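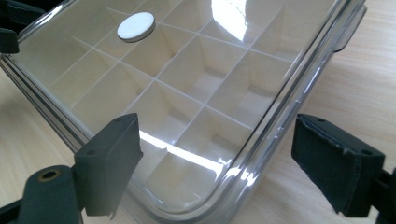 Hovthorpe Local Archive
Cataloging Working Group: Minutes, August

The meeting opened at 2:05 p.m. with a quorum present. The minutes of the previous meeting were approved with one correction: under item 4, "negatives" should read "glass negatives."

1. Harkier collection
Cataloging of the Harkier glass negatives stands at 428 plates out of 1,145. Plates with flaking emulsion are being entered at box level only until a conservator has seen them. The group agreed that box-level records will carry the prefix HK-B so that they can be pulled later.

2. Duplicate accession numbers
A check of the old register against the database found 146 numbers used twice, all in the range assigned before the move from the Zudine building. It was agreed to keep the earlier entry unchanged and add the suffix A to the later one. Physical labels will be changed at the next shelf check. No objects are to be relabeled before the database entry is saved.

3. Lukáč papers
The deed of gift has been signed. Three folders contain correspondence closed under the terms of the gift. These will be listed by folder title without item descriptions. The question of whether envelopes are to be kept with their letters was discussed. Agreed: keep where a postmark supplies a date missing from the letter; otherwise note and discard.

4. Date format
Two formats are in use in the catalog. Year-month-day was adopted for all new records. Existing records will be converted by script after a backup.

5. Other business
The reading room humidity logger is reading high against the handheld meter. Recalibration to be requested.

Action items from 2 and 4 carried to the next agenda. The meeting closed at 3:20 p.m.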